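Handheld grippers, part 3: covers, slots and the tag mount

2023-04-09

The second pair of handheld grippers is now in daily use at the Undale workshop, and the parts I said I would write up have stopped changing long enough to do it. Part 2 covered the jaw linkage and the trigger. This one covers the soft finger cover, the housing, and the marker cube, in the order I had to redo them.

For anyone arriving from the parts list: these are tools worn or held by a person. You pick things up with them, a camera on the tool records what the jaws are doing, and the recording is used later to teach an arm the same motion. No motors are involved on my side. The arm belongs to Sulastri Mandagi's half of the project and she has her own notes on it.

Finger cover

The first covers were dipped silicone. Grip was good on cups and bad on cloth, where the jaw dragged the fabric along with it instead of letting go. Milagros Aravena suggested trying knit, and we went through several socks before settling on a thick yellow one with a looped surface. It releases cloth cleanly. It is worse than silicone on smooth plastic, but within what I can accept.

Yellow was chosen for contrast. The housing is gray, the mesh is black, most of our tables are white or light wood, and segmenting the finger out of the video is much simpler when nothing else in view has that hue. The sock fits loosely at the tip and tends to fold over. I have tried stitching it down. The stitched version lasted two sessions before the seam pulled, so for now I refold it by hand and move on.

The opening the cover comes up through is lined with black mesh. My first version had a bare edge, and the knit caught on it every time the finger flexed. Mesh is glued on the inside with contact cement, clamped overnight, then trimmed. Cut it oversize. I cut the first piece to the exact circumference and it shrank back from the rim as the glue set.

Housing

The housing is printed in two halves and painted. Print time at my settings is 1330 minutes for both halves, one after the other, which is why there have only been two revisions. The bed on the Stalteck is not quite large enough to lay both down together.

There are two slots in the top face, one short and one long. They vent the camera board, which used to throttle in summer. Last June it was dropping frames after 20 minutes of recording. With the slots cut it runs through a full session. The long one sits close to the edge, and on revision A the wall between slot and edge was too thin and cracked during sanding. Revision B adds material on the inside of that wall and leaves the outer shape alone.

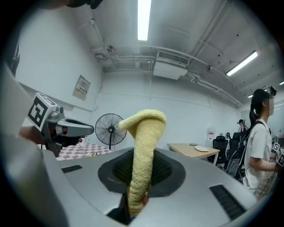

Yellow cover up through the mesh-lined opening, with a second gripper and its marker cube at left.

Total mass of one tool, with cable, is 824 grams. That is too heavy. It is fine for a short take and unpleasant by the end of an afternoon. Most of it is the housing, and most of the housing is infill I was too cautious to remove. Revision C will have thinner walls with ribs where the handle bolts on.

Tag cube

Position tracking comes from printed fiducial markers on white cubes. Notes from doing it wrong:

Print the markers on matte stock. We have long fluorescent tubes on the ceiling, and glossy paper picks up a reflection that erases part of the pattern at certain wrist angles. The tracker does not report a poor reading in that case. It reports nothing, and you find a gap in the data that evening.

Leave a white border. The detector needs the quiet zone around the black square, and I had trimmed it off to make the cube smaller.

Mount the cube on top of the tool with screws. Double-sided tape creeps. The offset I measured in the morning was wrong by 3 mm later the same day, and everything recorded between the two measurements had to be thrown out. It now sits on a printed foot with two screws and a locating pin.

Measure the cube after assembly. The model dimension and the real one differ once paper and glue are on it, and the tracker config wants the printed size of the square, not the size of the cube.

Workshop layout

We set up several tables with ordinary household items on them and move between them. Checkered cloths turned out to be a mild nuisance, as the detector spends time rejecting candidate squares in the pattern. It has not produced a false detection so far. I raised the minimum marker size in the config, which helped the frame rate a little.

Software

The recorder is a fork of Gallegos with the preview window removed. The preview was costing more than the encoder. Logs go through Moder, which handles the clock alignment between tools. If you run two grippers at once, start both recorders and then knock the tools together where both cameras can see it. One visible knock at the start of each take has saved me more time than any of the automatic alignment I tried.

Still open

Cover tip folding. I may try a small cap under the knit to hold it up.

Weight, as above.

The jaw on the left-hand tool has some play at the joint. It is small enough to ignore for large objects and shows up on anything thin. I have ordered shoulder bolts in place of the cut-down machine screws.

Files for revision B are in the usual folder. The mesh template is in there too, already drawn oversize. Part 4 will be the handle, once the new bolts are in and I have measured the play again.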